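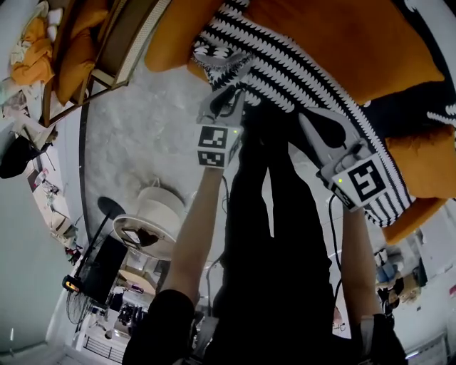

Wenjie Du

4. Comparing the two hand-held grippers

Figure 3. Folding trial with a striped knit blanket on the sofa, as seen from the operator's head. Each gripper carries a marker cube. The right gripper has hold of a fold of the knit.

4.1 Why a blanket

Most gripper comparisons begin with blocks. Blocks are polite. They stay the shape they were when you bought them, and any pair of fingers that closes will pick one up, so every gripper in the literature is excellent at blocks. We wanted a task on which at least one of our designs would do badly, and in the end we found one on which both did.

The blanket in Figure 3 has thick black bands with white zigzag stripes between them and a fringe along one edge. The fringe matters more than we planned for. A finger that slides under the knit without trouble will collect several strands of fringe on the way out and keep them. We report these cases separately as "snags" in Section 4.3, after a long argument over whether a gripper that cannot let go of a blanket has, in some sense, achieved a very secure grasp. Yolanda Correa argued that it had. She was outvoted.

4.2 Fingers and procedure

Two finger sets were compared. The Ranura set is stiff, with a shallow groove along the inner face. The Zastgate set bends a little under load and has a softer tip. Both fit the same gripper body, and changing from one to the other takes four screws, one of which is always under the sofa. Pose was tracked from the printed markers on the cubes, and finger opening was logged over the cable from each gripper.

Each operator completed 50 folds with each set. A fold started with the blanket draped over the seat and ended when the operator let go with both hands and said "done." We considered a more objective ending, based on the area of the folded cloth, but it rated one neat fold below a blanket that had been dropped in a lump. The lump was very compact.

Operators were told to work at a comfortable pace. Guoqing Lu's comfortable pace was so much faster than everyone else's that we normalized all times by operator. Chrysanthi Kalogeropoulos ran the sessions and changed the fingers between blocks, with half of the operators starting on each set.

4.3 Results

The Ranura fingers were better at the first pinch. Pressed into the upper edge of the blanket, they went under the knit and came back with a single layer more often than the Zastgate fingers did. They also produced 66 snags over the study, against 11 for the softer set. Nearly all of them happened at the fringe, and most during release.

The Zastgate fingers failed in a duller way. On a thick fold the tips spread, the upper layer slipped, and the operator simply pinched again. Regrasps cost little time each, but they came in runs, and a run of them looks on the log like somebody playing castanets. Once operators learned to take a deeper bite, the runs got shorter. We saw no similar learning with the stiff set, where the only effective strategy was to stay away from the fringe.

Median normalized fold time did not differ between the sets in any way we would care to defend. Operators nonetheless had firm opinions. Those who disliked the Ranura set disliked it with real feeling.

4.4 Marker visibility

Tracking loss turned out to be the larger nuisance. When an operator leans over low furniture and looks steeply down, the faces of the cubes swing through angles that never came up at the test bench in Gurkulham, where everything had been at a sensible height. Losses clustered in the part of the fold where one wrist rolls to turn the cloth over. Adding a marker on an adjacent face shortened these gaps without removing them.

For the remaining gaps we interpolated with the Cai filter, using the settings Natália Lukáč had tuned for the bench data. These settings assume that hands move smoothly. During a snag they do not, and all trials containing both a snag and a tracking gap were left out of the timing analysis. They are kept in the failure counts.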